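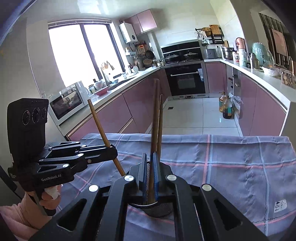 Two hand-held grippers at the chopstick holder during a home recording for the Urnia study.

Chopsticks are thin, they roll, and they like to hide behind each other. I've spent most of this year thinking about them, and I'm very happy to say our results are out this October!

I'm Nadja Tanner, and I run the manipulation group at Zabala. Our new method is called Urnia, and it teaches a two-armed robot to put slim objects into a narrow container by learning from people holding grippers in their own kitchens. We collected 2,843 demonstrations in 13 homes, with no robot present for any of them. The robot only came in at the end, back in our lab, for the tests.

What's new is how we treat the second hand. Most of our earlier models learned each hand separately and then hoped the two would get along (they didn't, and we have the bent mesh to show for it). Urnia learns one shared plan for both, and it predicts where the tip of the stick is going as well as where the fingers are.

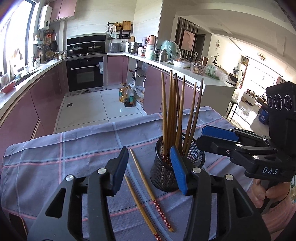
We ran 148 test trials on holders and tablecloths the model had never been trained on. Urnia finished 131 of them. Our previous model, on the same setups, finished 94. Most of the misses came when a stick went in at a steep slant and caught on the rim, and Makis Drakos is already working on that part - he has opinions about rims now.

"I expected the patterned tablecloths to cause us more trouble than they did," says my co-author Yara Tarawneh, who designed the trials. "Lighting was harder. A bright window behind the counter still costs us a few attempts."

Next up we're trying spoons and pens, plus a holder that isn't so forgiving when you bump it. The paper, the trained model and a cleaned-up part of the recordings can be requested from our group, and we'd love to hear from other labs that want to try it on their own arms.

Press contact: Aurelio Herrero, Zabala communications office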